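# Haushaltskunde, Blatt 4: Becher abräumen und ordnen

Kursraum 1112, März 2002

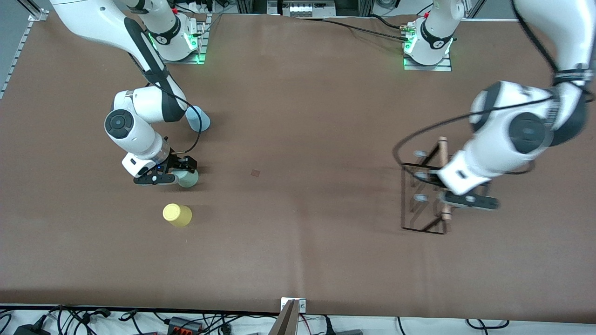
Wir beginnen heute mit dem Geschirr ohne Henkel. In der letzten Stunde war das Besteck unser Thema, bitte die Notizen dazu mitbringen.

**Begriffe**

- *stehend*: Öffnung nach oben
- *gestürzt*: Öffnung nach unten, der Boden ist sichtbar
- *liegend*: der Becher kann rollen

**Vorgehen**

1. Liegende Becher zuerst aufnehmen.
2. Am Körper greifen, nicht am Rand - dort wird getrunken.
3. Reste ausgießen, erst danach stapeln.
4. Nach Größe ordnen, die Farbe ist zweitrangig.

Becher mit 200 ml kommen in das untere Fach. Saubere Becher darf man gestürzt lagern, aber nur auf trockener Unterlage.

**Bis April:** Zu Hause 20 Minuten üben und die Reihenfolge aufschreiben. Das Arbeitsblatt von Korletey liegt in Raum 1208.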